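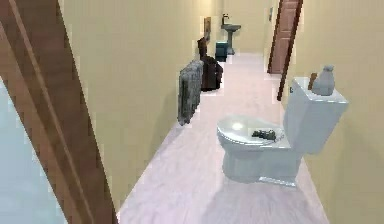 Fatora today released Cistura, a package of simulated household rooms and recorded demonstrations for teams that teach robots by remote control. An operator sits at a desk, steers a robot through a rendered room and carries out a chore from start to finish, and the recording becomes training material. The rooms in the first release are tight and ordinary. One is a narrow hallway with a toilet standing in the middle of the floor, a white bottle on top of the tank and a small dark gray object left on the seat. A radiator, a trash bin and a partly open door lie farther along, with a pedestal sink against the back wall.

The release contains 700 demonstrations recorded in 36 rooms. Tasks include picking up a small object and carrying it to a bin, moving a bottle from one surface to another, and opening a door wide enough to pass through. Each recording stores the operator's hand movements, the robot's joint positions and the simulated camera view on one shared clock.

"Bathrooms and hallways are where our operators slow down," said Eero Ahonen, head of demonstrations at Fatora. "There is a door in the way, or the tank is too close to the wall, and you have to back up and try another approach. We kept those attempts in the set. A robot that only sees clean runs has no idea what to do after a bad one."

Operators work with a pair of handheld controllers, and new operators train for 3 days before their recordings are accepted. A run can be paused and picked up again from any point, so a dropped object does not mean starting the whole chore over. Failed runs are labeled and stored separately, and 130 of them are included in the download.

Cistura was built with Ruotsalainen, which modeled the rooms and furniture. The recording software, Jelitside, is sold separately and can also be used to guide a physical arm by hand. Recordings made either way are saved in the same file format.

Cistura is available now to research groups and schools at no charge. Commercial licenses will be offered starting in December. A second set of rooms, covering kitchens and laundry areas, is in production.

Requests for access and press questions can be sent through the contact form on the Fatora website.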